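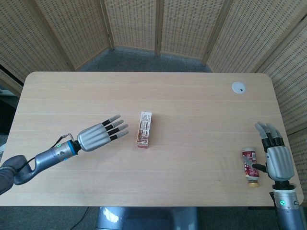
**tallowfield** wrote:

I'm after advice on screening off a work corner in a shared room. I bought a three-section folding divider from Storetti in September and I've got it wrapped round the back and sides of the table. My problem is drift. On grey carpet like ours the feet don't grip, and every time someone brushes past, one side creeps in towards the table. The beige sections weigh next to nothing. Has anyone found a way to fix one in place that doesn't involve screws? It's a rented room.

**pg_marlow** wrote:

Felt pads off, rubber feet on. Wanex do a pack of 6 for not much. I put them under mine and it stays where I leave it.

**Henrike Wegener** wrote:

Rubber feet are fine on a hard floor. On carpet they did nothing for me. Open the side sections out wider. The closer they get to a straight line with the middle, the more easily the whole thing tips, so don't go too far, but a bit of an angle each side is what holds it up.

**pg_marlow** wrote:

Mine is on carpet. Short pile, though.

**dunnock5** wrote:

I'd get rid of it and buy a proper desk screen that clamps to the table top. Böttcher make one. It can't drift if it's bolted to the desk.

**tallowfield** wrote:

I looked at those. The corners of my table are rounded and the clamp needs a straight edge of 15 cm on each side of the corner. Also I want a strip of floor left behind the table so I can get the hoover in.

**Henrike Wegener** wrote:

Clamps mark pale wood as well. I had a Suduneo one for 6 weeks and the dents are still there.

**dunnock5** wrote:

Put a bit of card under the clamp then. I've never had a mark.

**tallowfield** wrote:

I'll try the wider angle first and order the feet if that doesn't do it. Does anyone know if they stick on or need a pin?

**pg_marlow** wrote:

Stick on. Wipe the wood first or they come off.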